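Posting a bulky parcel from Pondham - is there a cheaper way?
Dayana Xolalpa 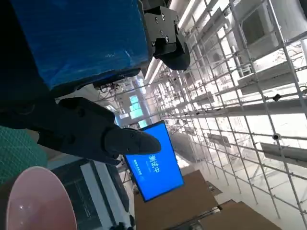 My brother moved to Kostley in May and left half his life in my spare room. He now wants one box of it back, mostly winter coats and a doona. It weighs next to nothing but the counter quoted me $80, which is more than I'd pay for the coats. Apparently I'm being charged for the air. Has anyone found a way around this that doesn't involve me driving 700 km?

Apolinar Robles
You're being charged on cubic weight, so the scales don't matter much. Squash it. Get a couple of vacuum bags, suck the doona flat with the vacuum cleaner and use a smaller carton. I got a queen-size down to the size of a couch cushion and paid $20 at the Olvera depot. Measure the carton after you tape it, as the sides bulge and they will measure the bulge. Book online too - the counter price is a fair bit dearer.

Jacinto Ventura
just buy him a new doona

Évan Chauvin
Try the coach. Ours takes freight in the luggage bay on a Tuesday and charges per item, whatever the size. He'd have to collect it from the stop himself at 2 in the morning, but they're his coats. Ring first and ask about the length limit. I didn't, and I now own a floor lamp in two colours and three pieces.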